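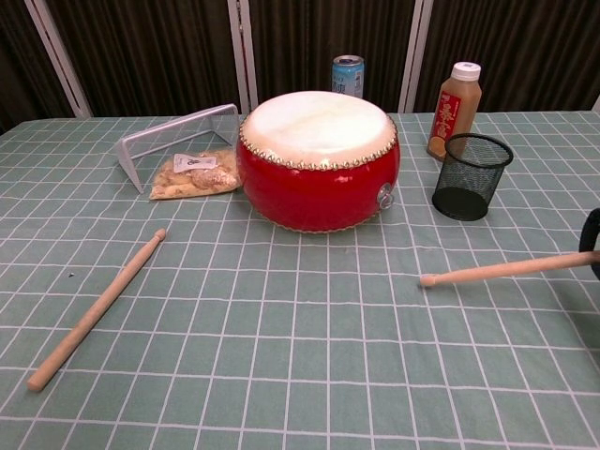 Meditationsbank Flendau

Wer im Schneidersitz sitzt wie ein zusammengeklappter Liegestuhl, ist bei uns richtig. Die Flendau ist eine Kniebank für alle, die gern still sitzen würden, wenn die Knie sie ließen. Erleuchtung ist im Lieferumfang nicht enthalten, zwei Flügelschrauben schon.

Entworfen hat sie Juraj Jireš, der zwölf Jahre lang Yogakurse gegeben und dabei vor allem gelernt hat, wie unbequem andere Leute sitzen. Die Sitzfläche ist um 5 Grad nach vorn geneigt, das Becken kippt mit und der Rücken richtet sich von selbst auf. Meistens jedenfalls. Bei Barnabás Szűcs, der in unserer Werkstatt die Beine verleimt, hat es drei Wochen gedauert.

Technisches
Material: Esche, geölt
Beine: klappbar, mit Filz unter den Füßen
Belastbarkeit: 300 kg auf dem Prüfstand, im Alltag bitte nur eine Person
Polster Orero: Dinkelspelz, Bezug abnehmbar, bei 30 Grad waschbar
Farben: Natur, Schiefer und ein Gelb, das im Katalog freundlicher aussah

Das Polster raschelt anfangs. Manche finden das beruhigend, die anderen bestellen die Wollfüllung Liyanage, die kostet etwas mehr und schweigt.

Vor dem ersten Sitzen die Beine ganz ausklappen und die Flügelschrauben handfest anziehen. Die Unterschenkel kommen unter die Bank, das Gesäß kommt obendrauf. Die umgekehrte Variante wurde uns gemeldet, wir raten ab. Wer über 1,85 m groß ist, nimmt die hohe Ausführung.

Kursräume bekommen ab zwölf Bänken Staffelpreise und auf Wunsch die Stapelhilfe dazu. Ersatzfilze und Schrauben liefern wir einzeln nach, auch für die alte Hesari mit den starren Beinen. Die nächste Serie in Schiefer kommt im September.

Zuletzt aktualisiert: 27. Jan. 2018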